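The Dilthorpe Folding Clothes Airer

Three tiers, 15 metres of drying space, steel frame, folds flat
Colours: white, slate
Code: 348

We've had the Dilthorpe in our own back bedroom for two winters now and we still like it as much as the day we unpacked it, so it was always going to get a page of its own!

It's a tower airer, meaning it goes up and not out. Open, it stands 114 cm tall and takes up a bit less floor than an armchair. Each tier lifts and clicks into place separately, so you can leave the middle one folded down and hang trousers or a long dress from the top without the hems dragging. I do this every week. The old airer I had (a wedding present, long gone) made you drape everything in half, and jeans took days along the fold.

The rails are coated steel and a good thickness – thicker than the Pawlak, which we also sell and which is lighter to carry upstairs. If you have a lot of stairs, have a look at that one. If your airer lives in one room and gets a proper load of wet towels on it, go for the Dilthorpe. It really doesn't sway.

Four feet, two with castors. The castors lock with a little lever you can work with your toe. They're fine on lino and boards, slower on thick carpet.

What comes in the box
The airer, fully assembled
Two side wings, which hook on
A clip-on rail for small things, with 20 pegs
A spare pair of end caps

The small things rail deserves more fuss than it gets. Socks, tights, hankies, baby vests, all the bits that fall through the gaps on a normal airer and turn up behind the radiator. Peg tights by the toe or the waistband, whichever you prefer (there are strong views on this in our shop, and Binta Ajayi is firmly for the waistband). The pegs have soft inner edges, so they're kind to thin knits and nylon.
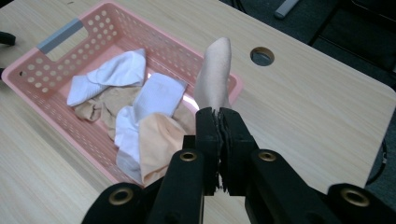
Wool is another matter. Jumpers want to lie flat, and for those we'd point you to the Nornoden mesh shelf, sold separately, which sits across the top tier and holds one large jumper or two small ones. It fits the slate and white versions alike, but not the older Dilthorpe with the round feet.

Care is simple. Wipe the rails with a damp cloth now and again, and dry the hinges if the airer has been out in the rain. A drop of oil on the castors once a year keeps them quiet.

Folded, it's slim enough to go behind most doors. Vivek Dwivedi in our stockroom keeps his between the fridge and the wall!

Spare pegs, end caps and castors are all kept in stock. Please give the code 348 when you order them, and say which colour you have.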